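Grading the Delleo Boxes: What I Learned from a Lot of Old Singles
Music Archives and Collections, spring project report
Last updated: March

1. What I set out to do

My project was supposed to be simple. The Delleo collection is a pile of 7-inch singles that came to our department in banana boxes, and I was going to give every one of them a condition grade, type up a list, and compare my grades with the ones already penciled on the sleeves. The paperwork said 600 records. My final spreadsheet has 666 rows, mostly thanks to doubles stuffed two to a sleeve (and one sleeve with three in it, which I still can't believe survived).

The question I wanted to answer was whether two people looking at the same record, years apart, would give it the same grade. Dealers use words like "near mint" and "very good plus" as if they were measurements, and I've bought enough crackly "excellent" singles with my own money to have doubts!

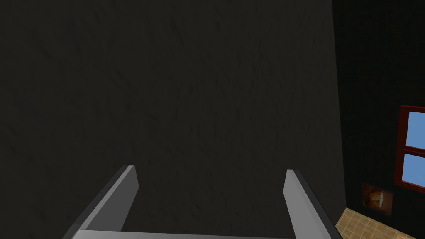
Fig. 1. Two-fingered gripper by a dark wall, simulated.

2. The grading scale I used

I went with a seven-step scale, from M down to P, and I graded the sleeve and the vinyl separately. The old pencil grades only go from 1 to 5, so I had to match them up. I tried three different conversions and settled on the one that left the fewest records stranded between steps. The conversion table is in Appendix A. If you don't agree with it, you can change it in the spreadsheet and all the totals will update (it took me a whole evening to get that working, so please do play with it).

For sleeves I looked at seams, corners, ring wear, writing, stickers and sticker residue. For vinyl I looked at the surface under a desk lamp, both sides, tilting it slowly. I didn't play every record. I played a sample of 185, picked by a random number column, on the department turntable with the same cartridge all the way through. I wanted to play them all, but even short singles add up, and flipping them is worse than you'd think.
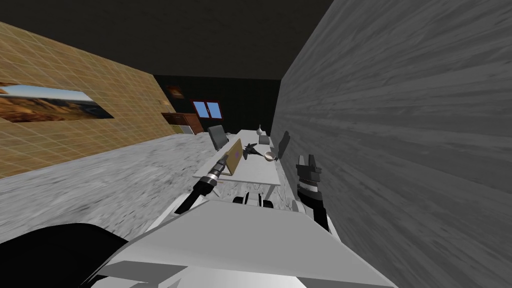

Handling turned out to be the part I was worst at, so I'm giving it some space. A single should only be touched at the rim and the label, and for the first couple of boxes I kept putting my thumb right across the run-in groove like a toddler. What fixed it was slowing down and giving each hand its own job. It's the arrangement the two robot arms have in the picture, one aimed at the near edge of the table and the other standing almost straight up with its two fingers open. My left hand stayed at the table with the sleeve, and my right stayed up and open until there was a rim to catch. Once I got that rhythm I stopped leaving prints, and I got quicker too, which I hadn't expected at all.

3. The Kaseck pressings

A good chunk of the collection is on a label called Kaseck, and those deserve a section of their own. They pressed on fairly thin vinyl with a flipback sleeve, laminated on the front only. The fronts look gorgeous. The backs have gone the color of weak tea, every one of them, and the glue on the flaps has let go on lots of them.

So how do you grade that? If every surviving copy has a brown back, is brown the normal condition or is it damage? I went back and forth. My first pass knocked a full grade off for browning. On my second pass I only took off half a grade, and only where there was foxing or a stain on top of the overall color. I kept both columns.

There's also a numbering puzzle. Kaseck sleeves have a hand-stamped number on the back, and I assumed it was a limited edition number until I found two copies of the same single both stamped 1855. Same ink, same spot, same slightly crooked last five. My best guess now is that it's a batch or order number, but I haven't found anything on paper to back that up. If I had more time I'd write to the Allach plant where the matrix codes seem to point.

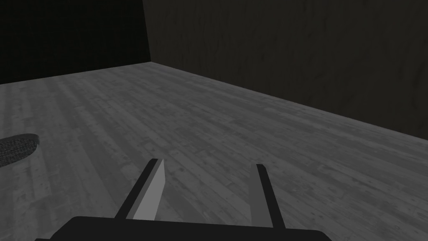 I also checked the matrix codes in the run-out against the labels, and that's where the swapped discs showed up. Eleven singles were in the wrong sleeve altogether, most of them with their partner sitting a few records away in the same box. I put those back together and noted it. Four more have a label that says one side and plays the other, and I left those exactly as they were, because a mislabeled pressing is something collectors want to know about.

4. Results, such as they are

The good news for whoever held that pencil: on sleeves, we agree most of the time, and when we don't it's usually by one step. The vinyl is another story. I graded lower on nearly a third of the discs. My theory is lighting. Under the ceiling light lots of records looked clean to me, and then the desk lamp showed hairlines all over.

The play test muddied things again. Plenty of records I had marked down for hairlines played beautifully, and a few shiny ones hissed the whole way through. The Mfinanga singles were the champions here. They look rough, with scuffs you can see from across the room, and they sound wonderful. I ended up playing one of them four times and calling it research.

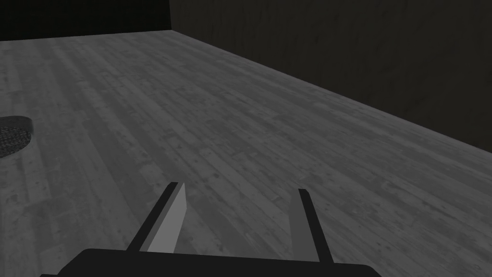 A visual grade should never have been asked to predict sound, according to one comment I got on my draft, and I ought to have reported the two as separate numbers from page one. The same comment said my play sample leaned too heavily on the first few boxes. I checked, and it does, a little. The random column was made before I found the doubles, so the extra discs never had a chance of being picked. I've added a note to the table, but I haven't redone the sample.

5. If somebody picks this up next year

Start with the doubles. Open every sleeve before you number anything. Use the lamp from the first record. Buy the good inner sleeves, the ones with rounded corners, since the square ones catch on the flipbacks and I tore one (row 212, sorry). The two boxes marked "B sides only" are graded for sleeve but not for vinyl, and the key to the listening room cabinet is on the hook behind the door.

Related projects
Cleaning shellac discs on a student budget
Cassette inlay cards: a short survey
Reading run-out codes, a beginner's guide
Picture sleeves and the printers who made them

Contact the Music Archives office | Copyright of each report stays with its author | Back to top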